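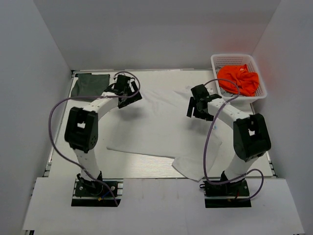 Why does a folded cloth never seem to stay the size you folded it?
Mostly it's the first fold. If the two edges don't line up at the start, every fold after that carries the mistake along, and by the fourth one you've got a lump with a tail.

Chapter 2
Flat Things: Cloths, Towels and Napkins

I learned to fold in the back room of a small hotel laundry in Daltby, and I learned it badly. My stacks leaned. I was proud of them anyway (I was very young!) and it took me a whole May of refolding other people's table linen before I understood that I'd been rushing the part that matters, the part before any folding happens at all.

So we're going to start this chapter with spreading. Take a white cloth that has just been laid out on a table. It's wrinkled, there are creases bunched up toward the back, and one corner has doubled over on itself near the front right. If you fold it like that, the hidden corner goes inside and you'll feel it as a hard little ridge. Find the flap, open it out, and then pull gently toward you from the two nearest corners. Don't rub at the wrinkles with your palm yet. I still do this when I'm tired and it only pushes them somewhere else.

Give yourself some table, too. One cloth in the middle, the next one lying flat in a back corner, and a basket in the other back corner for whatever is waiting its turn. I like a mesh basket because I can see what's at the bottom. Mine usually has something bright on top and something gray that I've been avoiding underneath.

When I moved on to the Jestingate workrooms we went through 1176 napkins in our busiest week, all of them white and all of them square-ish. Square-ish is a word you'll meet again! Washing pulls a cloth out of shape, and a napkin that started out square can end up longer one way than the other. We'll get to the fix in the section on hems.

Before you read on, fetch three cloths of different weights. A dish towel, a pillowcase and an old T-shirt cut open along the sides will do fine. Drop each one on the table from shoulder height and leave it as it lands. Then write down where you'd put your hands first, and keep the note, as you'll need it for the exercise on page 52.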